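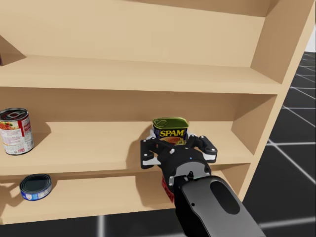

**FOLLSIDE, January**

**Ticket 723: Pinheiro shelf demo reports "item secured" early**
Opened by: Feng-yi Shih
Assigned to: Pak-hei Liu (Enidov)
Priority: Medium (I asked for High)
Status: see last entry

**Summary**

I came to the Enidov open day to see whether the Pinheiro shelf picker does what the brochure says. The presenter ran it in simulation on the big screen and told the room that the hard part, grasping, was solved. The status line then read `ITEM SECURED` while the fingers were still closing. I asked about it and was told it was a display lag. I don't think it was, so I stayed through the coffee break and asked for the console.

A can of SPAM between the fingers looks great on a projector. I'd like to know what the software thought was happening at the same moment.

**Steps to reproduce**

1. Load the open day shelf scene with the default settings.
2. Turn on the status overlay.
3. Pick any can from the middle shelf with either arm.
4. Watch the status line, and ignore the presenter.

**Expected:** status changes after the fingers have stopped and the item has been lifted.
**Got:** status changes on first contact, or on something even earlier.

**Log**

**10:40, Feng-yi Shih**
Ran it at the demo desk with Tien-fu Kan from Enidov next to me. He restarted the viewer first, on the theory that the overlay was stale. Same result. He then cleared the cached scene and restarted again. Same result. I'd ask that "restart the viewer" be dropped from the suggested fixes.

**10:55, Tien-fu Kan**
Overlay refresh checked and it is keeping up with the sim clock. Withdrawing my comment about display lag. Sorry for saying it in front of the whole group.

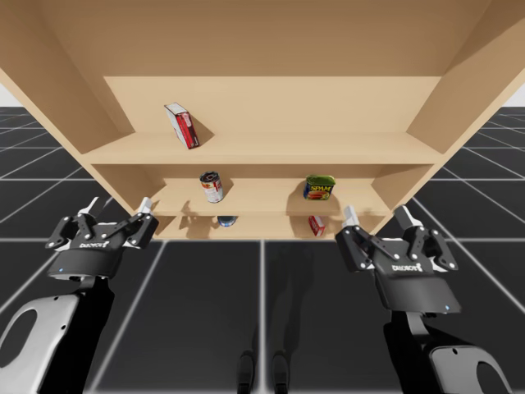
*Both grippers open, SPAM on the middle shelf.*

**11:10, Feng-yi Shih**
Used a view with both hands open to check the idle state. I wanted to see `IDLE` for both arms. Left said `IDLE`. Right said `READY`, which isn't listed in the handout. Asked what `READY` means. Three people gave me answers and they didn't match.

Also asked why the red and white box on the upper shelf is tilted. Answer: "variation." Fine, but if the pitch is that the picker copes with untidy shelves, somebody should try picking that box in front of visitors. All I was offered was cans.

**11:25, Pak-hei Liu**
`READY` means the arm has a target assigned and is waiting for a go signal. It was added for this build and the handout wasn't updated. I'll fix the handout. The box is in the scene on purpose. It can be picked, but we left it out of the morning script because the cans are faster to show.

**11:30, Feng-yi Shih**
Noted. "Faster to show" is going in my report in quotation marks.

**11:50, Pak-hei Liu**
Found the early message. `secured` is raised when the close command is accepted. It should wait for finger position to settle and then check for lift. Somebody set it that way so the overlay would look snappy. There was a settle check in the code, but it is switched off in the open day config.

**11:55, Feng-yi Shih**
So the status line was reporting an order and calling it a result. How many of the morning's successes were counted from that line?

**12:05, Pak-hei Liu**
All 21. They were real runs, but the tally on the slide came from the status events. I'm asking Tzu-hsuan Ng to go back over the recordings and score them by item position.
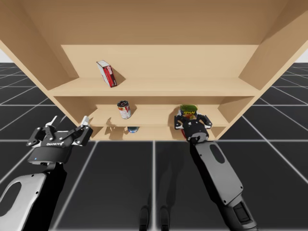 My other question all along has been whether the two arms are tracked separately, because a shared flag would explain a lot and would be much worse than an impatient message. Pak-hei turned the settle check back on at 12:20 and we went over the status output arm by arm. The left gripper is wide open with nothing in it and the right one has its fingers around the can with the green top, so it's a decent case to test the labels against: left must never say `SECURED` there. It said `IDLE`. I had expected to catch it out and I didn't. I still want the same check with the arms swapped.

**12:45, Tzu-hsuan Ng**
Swapped test queued. Please note that with the settle check on, a pick can hit the limit of 2,000 sim steps if the fingers keep making tiny corrections. It then reports `TIMEOUT` even with the item held. I'd call that a separate bug.

**12:50, Feng-yi Shih**
I'd call it the reason somebody switched the check off. Please link the two.

**13:30, Tzu-hsuan Ng**
Linked. Rescored the morning from item position: 16 good picks. The rest had contact and a closed hand, but the item didn't leave the shelf. Slide has been taken out of the afternoon deck.

**14:15, Pao-chu Kwok**
Afternoon session is using the corrected config. I've told visitors why the number changed. Two of them asked for the old config for comparison and I've said yes. Can we close this?

**14:20, Feng-yi Shih**
No. Still open on my side:

- [x] Early `SECURED` message
- [x] `READY` explained
- [ ] `READY` in the handout (I picked up a fresh copy at lunch and it's the old one)
- [ ] Swapped-arm test
- [ ] `TIMEOUT` with the item held
- [ ] A pick of the tilted box, with me watching
- [ ] Anything at all on real hardware. Everything above is simulation, and the brochure doesn't say so until the back page.

**14:40, Pak-hei Liu**
Hardware is outside this ticket. I can set up the box pick for 15:30 at the demo desk.

**14:42, Feng-yi Shih**
I'll be there. Leave the overlay on.

**Status:** open, waiting on Enidov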